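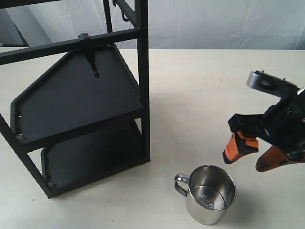 Home Projects Downloads Wiki Comments

Tirar: notes and cut sheets for a small tabletop mug rack

Posted Dec 9, 2019 by Kostiuk

README

Welcome, and thank you for stopping by! Tirar is a little black metal rack for the end of a table, made to hold a few mugs and whatever small things end up beside the mugs. It has two flat shelves, one over the other, and a crossbar up top with a hook hanging from it. I started the notes because friends kept asking for the measurements and I kept sending slightly different ones (my fault, I changed my mind a lot that winter), and it seemed kinder to put everything in one place.

You'll find 3 files in the folder:

rack-cuts.txt -- lengths for the posts and crossbars
shelf-outline.txt -- the corner points for the shelves
tidying.txt -- how I load it and clean it, mostly repeated below

The rack

The bars are square in section, 18 mm on a side, and the finished rack comes to 40 cm tall. You can go taller if your mugs are tall, but do try it with cardboard first, and put a full mug in your cardboard rack if you dare. The lower bar along the front is worth keeping even though it looks as if it does very little. I left it off the Betudia version and the whole thing wobbled whenever somebody set down a spoon.

The shelves are the part people write to me about. Each one is an uneven hexagon with a thin raised rim, and I have been asked more than once whether I cut it wrong. I didn't! A rectangle kept catching my sleeve, so I took the corners off, and then I took a bit more off one end to clear the post, and after that I had grown fond of the shape. If you would like yours even all the way around, change the points in shelf-outline.txt and leave the rim as it is. The rim is what keeps a mug from wandering when you bump the table.

The hook

The hook points down over the upper shelf. I use mine for a tea strainer, and it will take a small towel too, but a towel hangs right down onto the mugs and you'll be forever lifting it out of the way. Slide the hook to the middle of the crossbar and leave it there.

The mugs

Nearly any mug will do. Mine are stainless steel, and I like them very much for a table where children eat -- they take a knock and come back up shiny. Set them on the shelf with the handles turned the same way, whichever way your hand comes from. Straight-sided metal mugs do show every fingerprint, so keep a dry cloth nearby if that sort of thing bothers you.
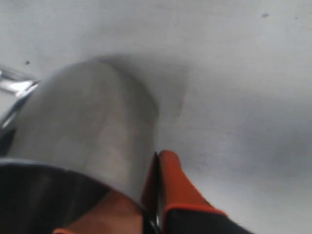 Gray cylinder up close, a bit of shiny metal at the left.

The table

A pale top is lovely with a black rack and it is also a tattletale. Every speck shows. Petonine, the shop where I bought mine, suggested a damp cloth and a drop of dish soap, and I have never needed anything stronger. Wipe toward yourself, rinse the cloth, wipe again. Move the rack before you start, please, instead of wiping around its feet. I went a whole month wiping around the feet and ended up with a gray outline that took most of an evening to get off.

Black containers hide a good deal more, so check the inside of any trays and run a finger along the rims while you have the cloth out. 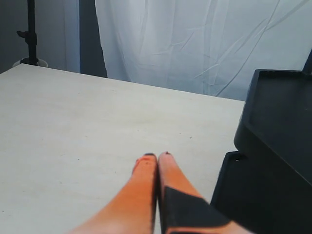 Known problems

The crossbar length in the first copy of rack-cuts.txt was wrong. If yours says 57 cm, please throw it away and take the new one.

The paint can chip where the shelf touches the post. A scrap of felt helps.

I still owe everyone a drawing of the hook. I hope to have it up in January.

Using the files

Copy them, change them, hand them to a neighbor. If you build one, I'd love to hear what you keep on the bottom shelf.

Comments (4)

mossyporch: Made the shelves even on all sides and now I wish I'd kept yours. The long corner is so handy for a teaspoon.

tealeaf_b: Would wood work for the posts? I don't have a way to cut metal here.

Kostiuk: It should, but go thicker than 18 mm and keep that bottom bar in!

quietpantry: Sugar bowl and the dog's pills on the bottom shelf, since you asked. Looking forward to the hook drawing.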